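Mistberg Residents' Forum
Board: Shared Rooms and Facilities
Topic: Proposed change to the booking rules for the Tulis Room
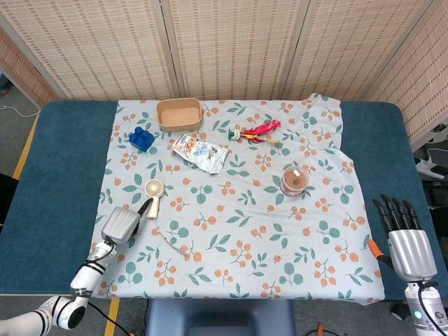

Posted by: A_Dimitrov (Moderator)

The management board has asked that residents be given the opportunity to comment on the draft booking rules before they are put to a vote in September. The text of the draft is as follows.

1. Any household may hold up to two future bookings at one time.
2. A booking may not exceed four hours, including setup and cleaning.
3. A deposit of 30 is payable at the time of booking and is returned within a week if the room is left in good order.
4. Bookings canceled with less than 48 hours' notice forfeit the deposit.
5. Standing bookings by clubs will end and must be renewed every three months.

Replies will be collected and passed to the board in full. Members are asked to keep their comments to the draft itself.

Azra Dimitrov

Posted by: northstair

I support items 1 through 4 without reservation. The present arrangement, under which a household may reserve the room as often as it wishes at no cost, has led to a calendar that is full on paper while the room stands unused on many evenings. I attempted to reserve a Saturday afternoon for my daughter's graduation and was informed that every one was taken until the end of summer.

Item 5 is less clear to me. Does "renewed" mean that a club simply confirms its slot, or that the slot is opened to all residents and the club must compete for it?

Posted by: Z_Nikolovski

I write on behalf of the chess and card club, which has met in the Tulis Room since 1969. Our members object to item 5 in its present form. A club cannot publish a season schedule if its room is guaranteed for only three months. We host visiting teams, and they require notice well beyond that.

We would accept an annual renewal. We would also accept the loss of our second weekly evening, which is poorly attended in the warmer months.

Živko Nikolovski

Posted by: petek.s

With respect to the previous member, length of use does not create a right to the room. The building has 200 apartments and one room of this size. Clubs presently hold the best evening hours of the week, and their membership includes persons who do not live here and do not contribute to its upkeep.

I would go further than the draft and limit standing bookings to one evening per club, with a small fee for nonresident members.

Snežana Petek

Posted by: Z_Nikolovski

Four of our members are nonresidents. Three of them lived in the building for many years. A fee has been discussed within the club before and was not opposed, so I would ask that it not be presented as something we have avoided.

Posted by: Trajkovski_4B

May I raise a separate matter. The four-hour limit in item 2 is not workable for family occasions. A memorial lunch, for instance, requires at least an hour to prepare and an hour to clear, leaving two hours for the guests. I request that the limit be raised to six hours on weekends.

I also note that the draft makes no mention of the kitchen. Is it included in a booking, or does it remain under the old key arrangement?

Arben Trajkovski

Posted by: A_Dimitrov (Moderator)

In reply to the questions raised so far:

Item 5. The board's intention is that a club confirms its slot, and that other residents may file an objection within ten days. I agree that the wording does not say this, and I have asked for it to be corrected.

Kitchen. It is included. The key will be held with the room key and signed for on the same sheet. The old arrangement through the Onidari office ends when the new rules take effect.

Weekend hours. I have no instruction on this point and will forward the request.

Posted by: northstair

Thank you. On that reading I have no objection to item 5, although I would still prefer six months to three.

Posted by: m.spahic

I oppose the deposit. The sum is modest for some households and not for others, and the draft does not state who decides whether the room was left in "good order." My sister's family once lost a deposit in the Bošković building over a scratch on a floor that was already scratched. If the board wishes to proceed, there should be a checklist signed on entry and again on departure – anything less invites dispute.

Milovan Spahić

Posted by: petek.s

A signed checklist is reasonable and I would support it. I do not agree that the deposit should be dropped. Without it, item 4 has no effect at all.

Posted by: m.spahic

Late cancellation could be answered by suspending booking rights for a month. That would fall equally on every household.

Posted by: Trajkovski_4B

I would vote for the suspension in place of the deposit, provided that illness and bereavement are excepted.

Posted by: A_Dimitrov (Moderator)

Both proposals have been added to the summary for the board under reference 2896. The topic will remain open for comment until the revised draft is posted.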